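**Joining a blog tour with a tiny blog: is it worth it, and do I have to finish the book?**

posted by **pagesandporchlight**

Hi everyone! I've been reading this board for ages and never asked anything, so please be gentle. I run a little book blog, mostly cozy mysteries and family sagas, with 385 followers on a good day (a few of those are my cousins). Last week I got an email from a tour company called Pronley asking if I'd like a stop on a September tour for a novel called The Harju Sisters. I said yes before I'd thought it through, because it was the first time anybody had asked me!

Now the book is here and I'm 2 chapters in and I'm just not feeling it. The writing is fine, but it's very slow and there's a lot about sheep. My stop is a review stop. Do I have to finish it? Do I have to be nice? And is a blog my size even any use to them? I don't want to let the author down, and I don't want to fib to my readers either.

I've got the whole weekend clear and the bedroom to myself, so I could push on through it if that's the right thing to do.

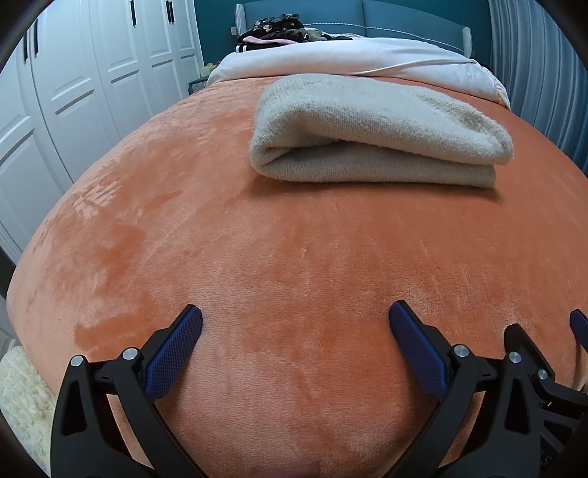
Reading headquarters, orange blanket and all

I should add that the form I filled in said reviews should be "about 2,000 characters" and I don't know if that's a rule or a wish. My usual reviews are three paragraphs and a quote I liked. Thank you in advance, and sorry this got so long.

---

**Ghassan Abou Jaoude**

Welcome, and congratulations on your first tour! I've been doing these for several years, so let me take your worries in order, more or less.

You don't have to be nice, but you do have to be fair, and for a review stop I'd say you do have to finish. Two chapters is early. I nearly gave up on a saga called Cosow last year at the same point and ended up giving it four stars, sheep or no sheep (mine was beets). Give it until the quarter mark. If it's still a slog, write to your tour host right away and ask to switch to a spotlight or an excerpt. A spotlight is just the cover, the blurb and the links, with no opinion from you at all. Hosts get this request all the time and most of them are lovely about it, provided it doesn't come the night before.

Many hosts also ask that anything under three stars be held until the tour is over. Look in your sign-up email for that, usually near the bottom.

As for size, please stop fretting. I had fewer followers than you on my first one, and the author left a comment on my post that I still go back and read. Small blogs get real conversations going.

On the length, I'd ask Pronley. I've never had a post sent back for being short.

---

**zurnell_reads**

just skim it, everybody does. mine run 3,000 characters and half is the blurb

---

**marigold and ink**

Please don't skim it! Readers can tell, and so can authors. I agree with Ghassan about the spotlight option. One small thing to add: put a line at the top of your post saying you got the book free from the tour. I forgot on my first one and had to go back and fix it.

Also, if you do stick with it, tell us how the sheep work out. I've had that one on my list since spring.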